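I've been meaning to write about my sourdough starter since February, and every time I sit down to do it something comes up, usually the starter itself, wanting to be fed. So bear with me, I'm writing this with flour on my sleeves and the oven ticking away behind me.

It came from Aurelio Ocampo, who lives two doors down and has been baking longer than I've been able to tie my shoes. He handed me a jam jar over the fence with a spoonful of gray paste in the bottom and told me to call it whatever I liked. I named it Paisan (don't ask, it was late and I'd had a glass of wine) and the name has stuck so well that my sister asks after Paisan before she asks after me!

My first loaf was a brick. The second was a slightly wider brick. I had been going by a recipe I'd copied out years ago, and somewhere in the copying I'd lost a whole line about letting the dough rest, which explains a good deal. Aurelio came over, poked the third one with his finger, and said, "More time." He says that about everything, including tomatoes and my parking.

So I gave it more time. I started mixing in the evening and leaving the dough out on the counter until I got up, and oh, what a difference. The crust crackled when it came out. I stood there in my slippers and listened to it.

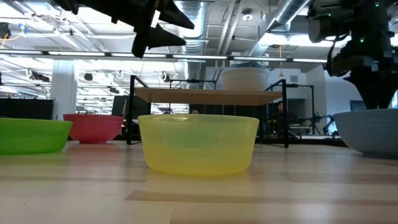 **Kitchen Notes**

I know the serious bakers have their linen-lined baskets and their glass jars with the little marks up the side, but I'm a plastic bowl person and always have been. Yellow, green, red, I love a bit of color in a kitchen. My mother mixed everything in plastic bowls, from pancake batter to potato salad, and her rolls were the best I've ever eaten, so there you go.

For anyone who wants to bake along, I use 800 grams of bread flour and that makes 2 good loaves, one to keep and one to give away. I go by feel with the water, which I realize is no help at all to a beginner, but start with less than you think and add it by the splash until the dough stops fighting you. Salt goes in last. I forgot it once and we ate the whole loaf anyway, with a great deal of butter.

The giving away has been the nicest part. Wichai Ratanaporn from my old office got one and sent me back a jar of chili jam that I've been putting on eggs, toast, cheese and, one evening, a spoon. I'm hoping he takes the hint and sends another jar.

Next I want to try a rye, a proper dark one with caraway. I've got the flour in the pantry already and Paisan is bubbling away nicely on top of the fridge. If you have a rye recipe you trust, please leave it in the comments, and tell me how long you let yours rise!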